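3.2 Marker selection and labeling procedure

Labels written by hand remain the most common way of identifying stored samples in small laboratories. Printed labels last longer, but they need a printer at the point of use and are often skipped when a batch must be put away quickly. We therefore limited this part of the study to handwriting on plastic vials, and asked how ink type and surface finish affect whether a label can still be read after cold storage.

Four inks were tested. Two were alcohol-based permanent inks sold for office use, one was a solvent-resistant ink sold for laboratory use (Drokudetti), and one was a pigment ink intended for outdoor signs (Ivum). All were applied with a bullet tip. Chisel tips were tried in a pilot run in August and dropped, as the stroke width changed with the angle of the hand and the thicker strokes filled in the closed parts of letters such as "a" and "e". Markers were stored flat with their caps on between sessions.
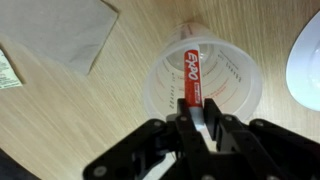

Figure 3. Marker held between two gripper fingers.

Vials were of two kinds, one with a smooth wall and one with a frosted writing patch. Each vial received a six-character code drawn from a fixed list of 20 characters. Pairs that are easily confused, such as O and 0 or I and 1, were left out of the list. The ink was left to dry for five minutes at room temperature before the vial was moved to a rack. In total 400 vials were labeled, split evenly across the eight combinations of ink and surface.

Racks were held at −20 °C in the Prarby cold store. At the end of the storage period, each vial was wiped once with a dry tissue and read by two readers working independently. A label was scored as legible only if both readers gave the full code correctly. Partial readings were recorded but were not used in the main comparison.

3.3 Legibility after storage

Of the labels written, 274 were scored as legible. Surface finish had a larger effect than ink. On frosted patches, almost 92 percent of labels could be read in full, while most failures on smooth walls involved the loss of whole strokes and not general fading. This pattern agrees with poor adhesion at the time of writing, although frost forming under the edge of a stroke would give a similar result and cannot be ruled out from our data.

Differences among the inks were small on frosted patches. On smooth walls the solvent-resistant ink performed best, followed by the pigment ink. The Sundqvist abrasion score, which we had expected to predict these results, ranked the two office inks in the wrong order. The score is based on repeated rubbing at room temperature and does not include a freezing step.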